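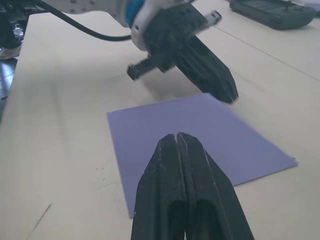 Figure 1. Lavender-purple sheet on the pale beige tabletop, lying at an angle.

3. Materials and work surface

Our project looked at how the color and weight of paper affect a simple folded pocket, the kind used to hold loose cards in a school binder. We used one pack of colored sheets from Ternik and one from Bivamach. The purple sheets came from the Ternik pack. Both packs were stored flat in the same drawer until we needed them.

All folding was done on the same table. We wanted a light, plain surface so that the edges of a sheet would be easy to find by eye. Purple stood out well against the beige (Figure 1). The pale yellow sheets did not, and we marked their corners in pencil before folding.

Light was more of a problem than we expected. A uniform sheet can look lighter near one edge and darker where a shadow falls on it, and in Figure 1 the area near the top edge looks washed out. For this reason we compared colors only at the window bench, with the sheets side by side, and did not use photographs for that part.

3.1 Procedure

Each sheet was folded in half, creased with a ruler, and opened again. The two short sides were then folded in and taped. We made 380 pockets in all, and 612 cards were shared among them for the loading test. Pockets that tore during taping were recorded as failures and were not replaced.

3.2 Changes from the proposal

The proposal called for 3000 cards. We cut this down when the printing order from Sisumel came in short. We also dropped the glued version of the pocket after 2 practice rounds, as the glue made the thinner paper wrinkle. Results for the taped version are given in Section 4, and the blank record sheet is in Appendix B.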